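Folding elastic-waist jeans for little ones: how do you do yours?
Posted Monday by plumduff

I've got properly hooked on folding children's clothes. I know how that sounds, but I've been sorting hand-me-downs for the Fladden clothes swap since April and we've just passed 363 items on our list, so I've had plenty of practice! Tops are easy. Leggings are easy. The thing I keep fiddling with is the small jeans with the gathered waist, because the top end always wants to be fatter than the bottom and the whole stack leans over like a badly made sandwich.

My current method is to do everything on the big white table against the wall. Lay them flat, legs side by side, waist to the left (I'm right-handed and it feels natural), smooth from the waist down to the hems, then one leg over the other, then thirds. I love this pair, the faded knees are gorgeous and the stitching round the waist is such a nice tan colour against the teal.

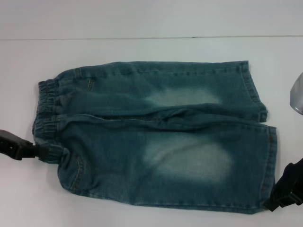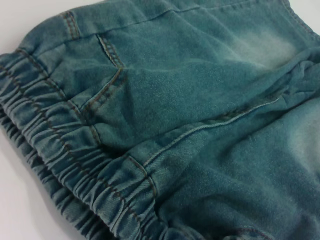
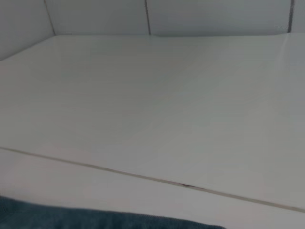

So, thirds or halves? And do you start from the waist or from the hems? I want to get our method settled before the next swap, as there are several of us folding and at the moment every pile looks different.

bracken_and_bread wrote:

Oh I'm so glad somebody started this. Hems first, every time! Fold the hems up towards the waist and stop a couple of fingers short, then fold again. The gathered bit ends up on the outside where it can puff out as much as it likes, and it doesn't push the rest of the fold open. If you start at the waist you're rolling all that bulk into the middle.

Lovely pair, by the way. I'm a sucker for that greeny blue.

oldmangle wrote:

Have to disagree with bracken. Waist first gives you a firm core and the legs wrap round it. I've done it that way for years and my drawers are neat as anything. Leave the puffy bit on the outside and it catches on the next pair whenever you pull one out.

Also I wouldn't bother smoothing them so much. Denim that size creases again the second a child looks at it.

bracken_and_bread wrote:

It only catches if you've overfilled the drawer, mangle!

tidewrack wrote:

Can I put in a word for not folding at all? We roll ours. Legs together, roll from the hem, tuck the end inside the elastic and it holds itself shut. You can chuck them in a bag and they stay put. I moved house with the lot done like that and hardly one came undone.

plumduff wrote:

I tried rolling! It's brilliant for bags, but on the swap tables people unroll them to check the size and then they never go back. With a flat fold you can just lift the top and peek at the label.

Mangle, I had a go at yours this afternoon and it does make a lovely tight parcel. It wouldn't stand up on its edge for me, though. It kept tipping over.

oldmangle wrote:

Stand them up? What on earth for? Stack them flat like a normal person.

fennel77 wrote:

Standing them up is the best bit, you can see every pair at once! We've got one of the Stiline drawer trays, the 2 compartment one, and small jeans in thirds fit it as if they'd been measured. Hems first for me too, so that's another for bracken. I turn the fold so the plain denim edge is on top and the gathers are at the back.

One tip for plumduff, check the pockets before you fold. I found a very old raisin. I'll say no more.

tidewrack wrote:

Does it matter how the knees are showing? On a pair with faded patches like those I'd want the patches on the outside, because they're the bit you recognise when you're hunting for them in a hurry at seven in the morning.

plumduff wrote:

Ooh, tidewrack, I hadn't thought of that. With legs over and then hems up I think one of the knees does finish up facing out, depending which way you flip the first fold. I'll have a play tonight with a few pairs.

fennel, what depth is your tray? Our crates from the hall are quite shallow and I don't want the tops squashed when the lids go on.

fennel77 wrote:

Will measure when I'm home. Deeper than you'd think. You could do quarters instead of thirds if yours are shallow, but the parcel gets chunky.

oldmangle wrote:

Fine, I tried hems first on a pair of my grandson's. It's tidy, I'll give you that. I'm still doing the rest my way, and they're still going in flat.

bracken_and_bread wrote:

I'll take "tidy" from you, mangle, thank you very much. Plumduff, let us know how you get on with the knees!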